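Lurkon: a word list of household nouns

27 December 2022
By Guðlaug Dalsgaard

# README

Lurkon is a list of everyday household nouns, with the name people use at home set beside the name the shop uses. It began as an argument over what to call the thing you drain pasta in. The argument is still open. The list has its own folder now.

## What's in the folder

- `lurkon.csv`, the list itself
- `notes.txt`, where entries go when they misbehave
- `old/`, which you don't need and will open anyway

The main file has 58 entries and 4 columns:

- `home_word`: what the person said
- `shop_word`: what a store would print on the tag
- `room`: where the thing lives, or where it gets left
- `remark`: free text, sometimes very free

Save it as UTF-8. If your spreadsheet turns my first name into soup, it will do the same to several of the remarks, and you should fix the setting before you save anything.

## How the words were collected

I asked people what they called things and wrote down what they said. I didn't correct them, though I was tempted by "the cheese violin," a grater. Spelling follows the speaker where the speaker had an opinion. Otherwise it follows me.

The words came from two households, Aller and Wegener, named after the streets they're on. Aller names things by what they do. Wegener names things after relatives who once owned one, so the file has a stool called Martha and a ladle called Uncle. Please don't merge these with `stool` and `ladle`. I tried it in January and had to put everything back by hand.

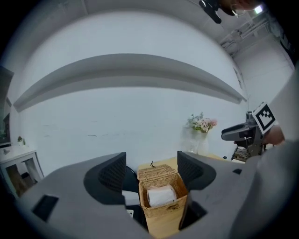
The `room` column is the weakest of the four. Plenty of objects have no fixed address. Scissors are listed under `kitchen`, and anyone who has looked for scissors will know what that's worth. Where a thing was claimed by two rooms I wrote both, with a slash between them. Where it was claimed by every room I wrote `hall`.

## Known problems

- "The good one" appears twice and means two different knives.
- `remark` contains commas. They are inside quotes. Most of them are inside quotes.
- Blank cells in `shop_word` mean I couldn't find the thing in any shop. One of them is a tool for getting the lid off another tool.
- Wegener says "hamper" for anything with a lid. I've left it alone, including the butter dish.
- "Doings" is filed under D, with no further detail available.

## Using it

The list works well for settling arguments and better for starting them. A friend loaded it into Prernutetti, her label-printing script, and now has a pantry with a shelf marked "Doings." She reports no change in what gets put there.

It's too small for serious language research. If you use it for that regardless, mention which household each word came from. The prefix in `remark` tells you, `A:` or `W:`.

## Adding words

Send one word per line, with the room. Say who uses it and whether they'd admit to it. I don't take brand names, baby talk from people over twelve, or anything you made up on the way to your keyboard.

Corrections to the pasta entry will be read and filed in `old/`.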